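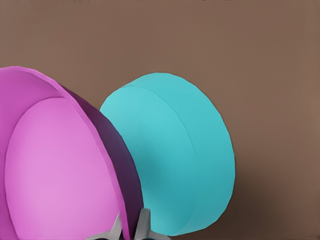 Gruretus Practice Station: review after one season in our packing room

I work at Clollotine, a small company that fills and packs lids, caps and round tins for other companies. Last December we got two robot arms from Ahn, and together with the arms we bought Gruretus, a program where you can practice the work on a screen before you try it on the real line. This review is mostly about the program, but it is difficult to separate it from what happened to our jobs, so I will write about both.

What you get

Gruretus runs on a normal office computer. You choose a part, you choose a gripper, and you teach the arm how to pick. The view from the gripper is the one I use most. The parts are simple shapes in strong colors, pink and turquoise for example, on a plain brown ground, and the two gray fingers come up from the bottom of the view. The edges of the round parts have small flat steps. My younger colleagues laughed at these graphics on the first day. For me it is fine, I want to see where the fingers are and how the disk is turned, and this I can see.

The license for our size of company covers 7 users. We are more people than this on two shifts, so we share the names, and the saved exercises get mixed. I have lost my work this way more than once.

Learning it

Before the arms, I packed by hand for many years. I did not expect that I could teach a machine. The first lessons are good, with short text and a slow speed, and you can repeat a movement as often as you want. What I found hard is distance. When one part stands partly behind another one, it is not easy to judge how deep the fingers must go. There is a second view from the side which helps, but you must open it from a menu each time, and it closes again when you start a new exercise. Please, Gruretus, let us keep it open!

The word list in the help pages is also strange. Sometimes the same thing is called "grip", sometimes "hold", sometimes "close". For somebody who reads English as a second language this costs time.

On the real line

The practice is close to the real work, but it is not the same. Our tins are shiny and sometimes a little oily, and no part on the screen ever slips. Usa Thaweesak, our shift lead, now keeps a paper list on the wall with the corrections we make after each exercise, for example a slower lift for the small caps. It would be better if the program had a place for such notes.

What changed for us

Nobody in our room lost the job, and I say this first as it was the question everybody asked me. But the job is different. I used to lift trays for most of the shift, and my shoulders are much better now. On the other side, I talk less. When we packed by hand, we stood at one table. Now one person sits at the screen and another one walks between the arms, and the day feels longer.

Ye-ji Bae from the night shift likes the new work more than I do. She made over 80 exercises of her own and she teaches the new people. She did get a better pay grade for it, but only after she asked twice. I think a company that buys this program should decide such things before the first lesson - training other people is extra work, also when it happens on a chair.

Compared with Jondow

We tried Jondow for a short time before we bought. It looks nicer and the parts look almost real, but it was slow on our computers and the lessons were written for engineers. For packers I would still choose Gruretus.

My rating

Four stars out of five. I take one star away for the side view and the shared names. If your parts are heavy or soft, ask for a trial with your own shapes. Ours were only round, and I cannot say how the program works with bags or boxes.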